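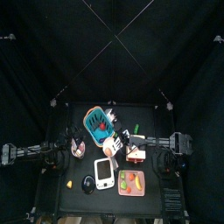 play kitchen bits out on the black table. egg in the bowl, pink cup on the left

1/ right, toy kitchen thread, quick one as kettle's on. Been sorting the pretend food stuff for the Arkside playroom since September and people keep asking what's worth keeping

2/ the white bowl. yes. goes with everything. eggs, soup, "soup"

3/ little white and red toaster-ish box, also yes. Kids fight over it so maybe get two

4/ black surface under everything = good shout from Apolinar Lozano, you can spot the small bits straight away. my carpet at home eats them

5/ budget was 22 quid for the lot. Spent 14. smug

6/ the basket tho. teal, slots all down the sides, orangey handles that go right round the rim. best thing in the box by miles. Flat bottom so stuff stands up in it 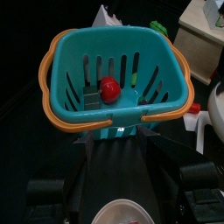 7/ WHAT GOES IN THE BASKET
shiny red apple, first in, always. then whatever fits. some purple and green thing in the corner, no idea, it lives there now

8/ slots are handy, you can see whats in without tipping it all out. Tiny bits will escape so bag those seperately

9/ still after: a pan with a lid, more veg. Will swap for wooden trains, got loads

10/ kettle's done, more later. reply if you're near Kurkow way and want the spare cups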